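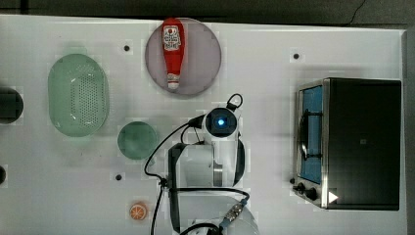 COURSE PROJECT / TABLETOP LAYOUT

Does a small kitchen need a fixed place for everything?
Danylo Koval and Olesia Derkach

Our starting point was the Clinbridge handout, which claims that a shared kitchen works better when each item has one marked spot. We doubted it. The handout gives no numbers, and the kitchen in its drawings has more counter than any student apartment we have been in.

So we set up a white table with the toaster oven on the right and a colander on the left. A ketchup bottle on a plate went between them, near the far side. Food was mostly toy food, which doesn't spoil over a long February afternoon.
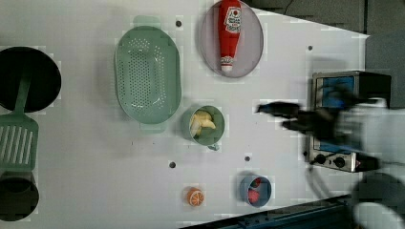 Figure 2. Layout with the green mug and the blue bowl both holding food pieces.

We asked classmates to find and put back items, first with a layout they had studied and then with one they had not. That gave us 97 usable trials. Olesia kept time and Danylo reset the table. We threw out 50 more where the instructions had been read wrong, mostly by us.

The studied layout was faster, but by so little that we would not tell anyone to label their shelves over it. Big things hardly mattered. People see a colander wherever it is. Small pieces made the difference, and the orange slice was the one people asked about most.

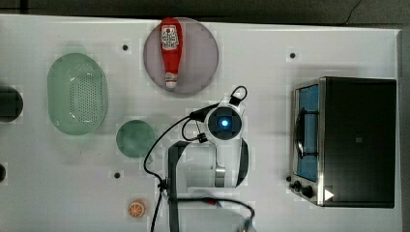

What we don't trust

Ostapchuk's method, which we borrowed, scores a plate with a bottle on it as one item. We think that is wrong – you can't use the plate until the bottle has gone somewhere. Scoring them separately wipes out most of the gain.

The table is also too kind. Real counters have mail, wet sponges and other people's mugs on them.

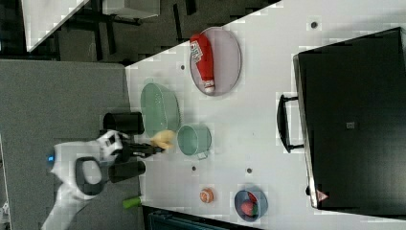 We would also change the containers. A bowl with a piece of fruit in it was treated as food by one group and as a dish by another, and our score sheet had no line for either answer. Danylo wants to rerun the trials with empty bowls only. Olesia thinks the sheet should be fixed first, and the second draft of it is in the appendix.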